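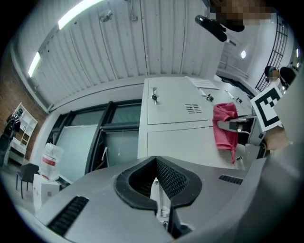

The grey cabinet with the cloth over its front corner, key in the lock and paper still on top.

Welcome to the locker room page, which has been a long time coming! When we took on the upstairs room at Rindton we inherited the metal cabinets along with it, and I'll admit I was fond of them from the start, dull as they are (metal lockers remind me of swimming lessons and lost mittens). Wiping them down has become one of those small November jobs that I quite look forward to, with the kettle on at 9 and the radio going, and Abdelilah Fahmy telling me which colour of cloth is meant for which surface. Pink for the cabinets, he insists, and the others stay under the sink.

Most of what collects on them is ordinary dust, and it settles in the louvres more than anywhere else. I go over the tops first and then the doors, so whatever comes down gets picked up on the second pass. A barely damp cloth is plenty for painted metal, with a dry one afterwards if it looks streaky. I leave the keys where they are and work my way around them, having once put a whole handful back in the wrong locks and spent until 11 sorting them out with Spyros Mladenović, who was very kind about it.

The pale locker doors, with their recessed silver handles and rows of vent slots. I do like the colour, a sort of old-fashioned cream that goes with everything, and the daisy T-shirt looks rather cheerful in front of it.

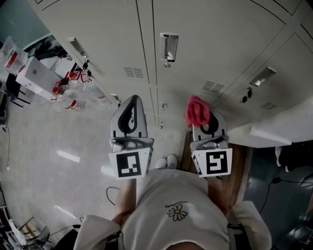

Up on the Tops

Papers left on the cabinets are a favourite complaint of mine, as everyone at Prolbridge knows, but I've learned to lift a sheet, wipe, and set it back exactly where I found it. Somebody always wants it the minute it's been moved!

The red cloth again, with its fuzzy, looped texture, and the white cabinet tops behind with their slotted vents and black keys.
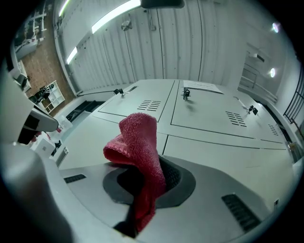 Microfibre really is lovely for this sort of work, as the loops catch the fine dust that a flat cotton rag just pushes along. Ours go through a warm wash on their own, without fabric softener, and then over the rail to dry. If you've got a better trick for getting into the narrow slots, please do leave me a note at the Perron desk. I've been using a soft paintbrush, and it's starting to shed.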